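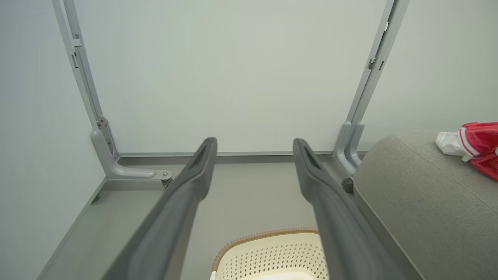
Day four: Stesell to Grutov, the slow way

Aug 22, 2018

Writing this in bed with my feet up on the rolled blanket, because my feet are done for today. The window is open and there's a goat somewhere with a bell on. I like the goat. Ask me again at five in the morning.

So we finally left Stesell! I was sad about it, more than I expected to be after three nights. I'd gotten used to the bakery on the corner with the poppyseed things, and to the old men playing cards by the boat ramp who had started nodding at me. Kelechi says three days is the exact point where you either leave a town or start looking at apartment listings, and I had in fact looked at apartment listings (just two, on my phone, in the bath).

The plan was the 9:40 bus, the 227, which goes up the valley and over the shoulder of the hill to Grutov. We had our bags packed the night before and everything. What we did not have was the right change, and the driver on the 227 will not take a big note, and he won't take a card, and he will not be charmed, because Kelechi tried. The fare is 70 each and I had one large bill and a handful of coins from the last country. We got off again and stood there like a couple of lemons while it pulled out.

Next bus in 75 minutes. Well! We went back to the bakery, bought far too many poppyseed things to break the bill, and ate them on the wall. If I ever tell anybody how to do this trip, that's my first piece of advice. Coins, small notes, a whole pocketful.

The second 227 was nearly full and I ended up next to Prasanna Bandara, who was going home to see his mother and had a watermelon on his lap the entire way. We talked the whole ride. He grew up in Grutov and left for college, and he comes back every August to help pick plums. He told me to sit on the left side for the lake and then to swap to the right after the tunnel for the gorge, which was excellent advice except that nobody on the right wanted to swap. I saw the gorge by leaning over a very patient woman with a newspaper. It's deep and green and there's a little footbridge way down at the bottom, and I said "oh!" out loud like a child.

The road after that is all bends. I did the thing where you stare at the horizon and breathe through your nose. Kelechi slept, mouth open, through every single one of them. I have a picture of this that I've been forbidden to share.

Grutov is smaller than I'd pictured. One main street going uphill, a church at the top, a shop that sells rope and ice cream, and then steep little lanes running off on both sides with steps in the middle. We're at the Adeyemi guesthouse, room 8, up on the top floor under the roof. Low beams. I've hit my head on the same one three times now, and I've hung a sock on it so I'll see it tonight. But the view! You can look straight down the valley the way we came, and if you lean out (don't lean out too far) there's a tiny slice of the lake.

The lady who runs it gave us cold mint tea the second we came in the door and wouldn't let us fill in any forms until we'd finished it. Then she asked if we had laundry. Did we have laundry! We have been wearing the same four shirts since we landed. She does a wash for guests in the morning if it's downstairs before breakfast, and it's included in the room, and I could have hugged her. Kelechi's sorting his right now and has just held up a sock and looked at it for a long time and put it in the trash.
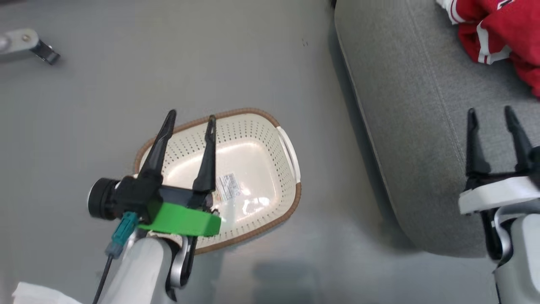 Cream basket, brown woven-look rim

After the tea we walked up to the Liker, which is the old lookout above the village. The sign at the bottom says forty minutes. I would like a word with whoever walked it in forty minutes. First you go up the church lane, then left behind the cemetery, and then there's a stretch through pine trees that was heaven because of the shade, and after that it's just rock and thistles and the sun on the back of your neck. I'd finished my water before the trees ended. Stupid. I know better. Kelechi shared his and was only a little smug.

We met a family coming down with two small girls in sandals, skipping. Skipping! I pretended I'd stopped to admire a thistle.

The top is worth it though. It's a flat bit of rock with half a stone wall left and a bench somebody has carried up there (how?), and you see both valleys at once. Stesell on one side, or the smoke of it, and on the other side a whole lot of hills that I don't know the names of, going bluer and bluer. There was wind at last. We sat until the backs of my legs had the pattern of the bench in them. I tried to draw it in this notebook and you can see on the page before this one how that went. It looks like a plate of dumplings.

Coming down was worse for my knees than going up was for my lungs. I slid a bit on the loose part and grabbed a bush, and it was a prickly one, so that's my left hand out of action for anything delicate. Got most of the thorns out with Kelechi's tweezers.

Dinner was at the place halfway down the main street with the green awning. There's no menu, they just tell you what there is. Tonight there was bean soup with smoked something in it, and flatbread, and a plate of tomatoes with so much dill on top I had to go looking for the tomatoes. Then plum dumplings, with butter and sugar, and I ate mine and then one of Kelechi's while he was in the bathroom. He noticed. We paid less for all of it than I spent on a sandwich at the airport. And who should come in at the end but Prasanna, with his mother, and the watermelon! They'd brought it to share with the owners, who are cousins, and so we got a slice as well. His mother asked if I was married and whether I could pick plums. I said no and I could try.

Which means we have apparently agreed to pick plums tomorrow morning. I don't fully know how it happened. I'd been planning on the monastery walk, but that's long and there's hardly any shade by the sound of it, and my feet have voted. We could do the monastery the day after and still make the evening bus back down, if I buy the tickets early. Must ask at breakfast whether the shop sells them or if it's only the driver.

Things to remember:
Small notes for the 227
Two bottles of water, minimum
Long sleeves for the orchard, his mother says wasps
Postcard to Dad, I promised one from every stop and I'm already two behind
Laundry downstairs before breakfast!!

I was here in this part of the world once before, in April, years back, when it rained for the whole week and I saw the inside of a lot of cafes. I never got up past Stesell that time. The bus wasn't running, the road had washed out, and I remember looking up at the clouds and deciding there probably wasn't much up there anyway.

The goat has moved closer. Kelechi is asleep already with the lamp on and his book on his face. I'm going to brush my teeth, and then I have to find where I put the other sandal.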